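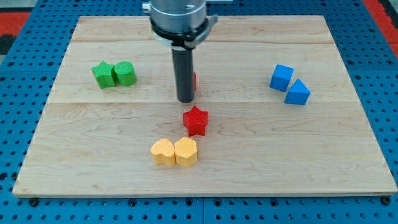 Do I need to oil a new cutting board before I use it the first time?

If it's bare timber, give it oil. Whatever the label says about being "pre-seasoned", assume it got one quick wipe at the factory and has been drying out in a warehouse ever since.

Section 3: First oiling and regular care

1. Wash the board by hand in warm water with a drop of dish soap. Rinse both faces.

2. Stand it on its long edge to dry overnight. Leaving it flat on the bench traps moisture underneath, and that is how boards cup.

3. Warm 200 mL of food-grade mineral oil by standing the bottle in hot tap water. The Omeck leaflet claims warm oil soaks in "twice as deep". I'd like to see who measured that. It does spread more easily.

4. Wipe the oil on with a clean cotton rag, following the grain. Do the ends last and be generous, as end grain drinks far more than the faces.

5. Leave it until morning, then wipe off whatever is still sitting on top.

6. Repeat steps 4 and 5 for a total of 2 coats. Stoica sells a kit that calls for seven. Stoica also sells the oil.

CAUTION: Don't use olive, canola or sunflower oil. They go rancid, and the smell doesn't wash out.

CAUTION: Rags used with linseed or tung oil can heat up and catch fire by themselves. Spread them flat outdoors to dry before they go in the bin.

Note: Board wax is optional. It gives a nice colour and water beads on it for a week or so. Claims that it kills germs should be ignored. Soap does that job.

Note: The dishwasher will split a board sooner or later. "Dishwasher safe" stickers haven't changed my mind.

7. Oil again when the surface looks pale or feels rough. A monthly schedule is fine if you like schedules, but a board in a damp Skirkgate kitchen in June won't need what one beside a heater needs.

If the board already rocks on the bench, see Section 4 before you buy anything that promises to flatten it.

Text by Paraschiva Roman

Print this page | E-mail this page

Contact Petudstead | Copyright Petudstead Kitchen Guides | Back to top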